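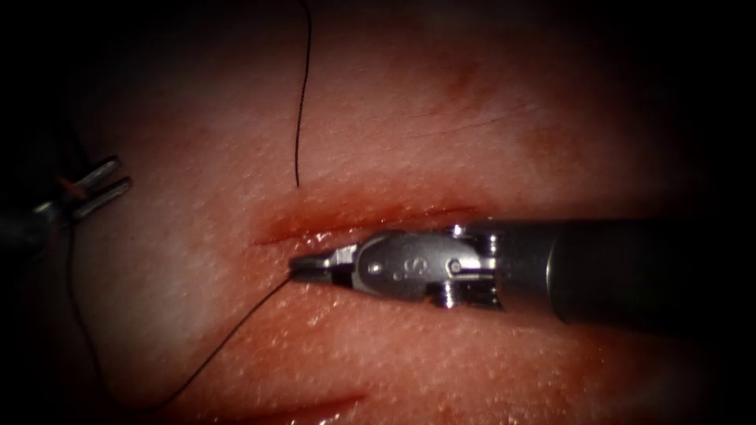

Suvlow is a hand sewing and mending school in Nimberg. We teach people to repair the clothes they already own, to alter the ones that don't fit, and to finish the ones they have been making at home and have given up on. Most of the work comes down to two edges and a needle. A straight cut like the one in the pink surface, with its upper edge standing slightly proud, is the same shape of problem as a slit in a shirt front, and the first evening of our beginners' course is spent on straight slits in plain cotton. You learn to lay the edges level, to keep the stitches the same distance apart and to stop pulling when the cloth is flat. Curves and corners come later.

Where we are

The school is on the first floor of the Robles building, above the bicycle shop. The entrance is at the side, through the green door, and the stairs are steep. There is a goods lift at the back which can be used by anyone who would find the stairs difficult, but it has to be unlocked from our end, so please ring before you set off. Parking outside is for permit holders until six. After six you can park on either side as far as the chapel.

We have two rooms. The front room has the long tables and the better light, and all the daytime classes are held there. The back room has the machines, the ironing boards and the pressing equipment. It gets warm in there when everything is switched on, even in winter, and we suggest wearing layers.

How the school started

Suvlow began as an alterations counter. We took in trousers to be shortened, zips to be replaced and coats to be relined, and for several years that was the whole business. Customers would ask how a thing was done while they waited, and some of them came back with the next pair of trousers half pinned and wanted to know if they had got it right. We ran a Saturday morning on hems to see if there was any interest. It filled, and we ran it again.

The counter is still open, though for shorter hours than it used to be. We do hems, zips, linings, pockets, cuffs and collars. We don't do leather, wetsuits or wedding dresses. If you bring something in and we think you could do it yourself in one evening class, we will probably say so. You are free to leave it with us anyway.

What we teach

The beginners' course is called First Stitches. It covers threading and knotting, running stitch, backstitch, slip stitch, sewing on a button with a proper shank, and closing a split seam from the outside. It is all done by hand. People sometimes ask to skip this one because they have used a machine for years, and we nearly always ask them to take it. A good many machine sewers have never been shown how to finish off a thread.

After that you can go in any order. Visible Mending covers darning, patching and simple decorative stitches over worn places. Invisible Mending is harder and slower, and uses threads drawn from the garment's own seam allowance. Alterations at Home deals with taking in, letting out and shortening. There is also a blouse and shirt course, where you draft a basic pattern from your own measurements, make it up in calico, correct it and then cut into your good fabric. That one runs over a whole term and you will need to do some of the sewing between classes.

Classes are small. Across all the courses we have more than 21 places in a term, but no single class takes up both rooms and we don't double up on tables. We would like everyone to have enough space to lay a coat out flat.

The machines

The machines in the back room are all mechanical and fairly old. They do straight stitch, zigzag and a four-step buttonhole. We service them ourselves between terms. You are welcome to bring your own machine if you prefer, provided you can carry it up the stairs and it has been checked for electrical safety. If it is jamming or skipping stitches, change the needle before you do anything else. A blunt needle is the cause more often than the tension is.

We do not sell machines and we are not agents for any make.

Tools and materials

For the hand sewing courses everything is provided for the first evening. After that we ask you to bring your own needles, thimble and small scissors, and we hand out a list with sizes. Don't buy a large kit. Most of what is in them is never used and the scissors are usually poor. A packet of sharps, a packet of betweens and a reel of decent polyester thread will get you through the first course.

We sell thread, needles, interfacing, calico and a few haberdashery items at the front desk. Fabric we leave to the market, where there is more choice — the stall nearest the clock has the best shirting.

Ziveo patterns

Ziveo is our own small range of printed patterns. It came out of the blouse and shirt course, when people asked if they could have a clean copy of the draft with the seam allowances already on. At present there is a collarless blouse, a work shirt, a gathered skirt and a child's overall. All of them are printed on heavy paper at full size and come with a booklet. The booklet for the work shirt has been rewritten, as the old cuff instructions were confusing. If you bought the earlier one, bring it in and we will swap it.

The patterns are sold at the desk and by post. We don't offer them as downloads. We tried this once and too many came back with the scale wrong.

Terms and booking

We run two terms a year, with a short gap in summer when the rooms are repainted or the floor is seen to. The next term starts in April. Booking is by telephone or at the desk, and a deposit holds your place. If you have to miss an evening you can usually sit in on the same class on another day that week, as long as there is a chair.

Under-16s are welcome on First Stitches with an adult who is also taking the class. The other courses are for adults only — this is mainly on account of the irons.

The desk is open on weekday afternoons and on Saturday mornings. The telephone is not always answered during classes. Leave a message with your number and say what it is about, and if you are asking about a repair, please tell us the type of fabric and roughly how long the tear is.

Page updated 23 March 2023
By the Suvlow office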